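Section 7: When the arm lets go early (basket stacking)

By Zuweira Bawa, for the Olari bench arm

I lost two evenings to this one, so please read it before you start swapping parts! The fault shows up as code 152 – the grip opens while the basket is still in the air. Pacita Policarpio got the same code on her Zaker bench in August.

CAUTION: Keep your hands off the table while a basket is up. Hit the stop button first, then reach in.

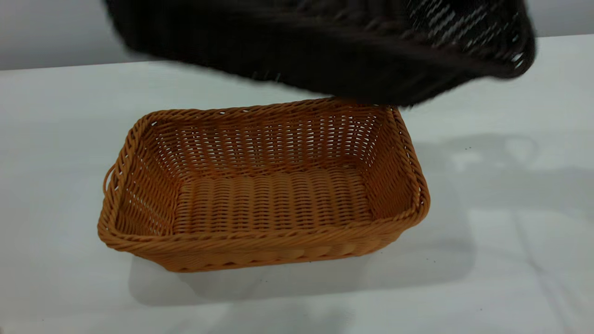 3 min read

A dark basket coming in over a tan one is the move I use for testing, with nothing else on the table to bump into.

1. Press stop and wait for the light to go solid.
2. Take both baskets off and wipe the finger pads. Woven plastic leaves a slick film (mine were awful).
3. Open Grip Settings and look at Hold Force. If it says 100, you're still on the factory number. Set it to 234.
4. Run one lift at slow speed.
5. Still getting 152? Swap the pad set and go back to step 4.

Note: The force setting resets after a firmware update – check it again every time.

If the code comes back with new pads on, stop using the arm and send me the log.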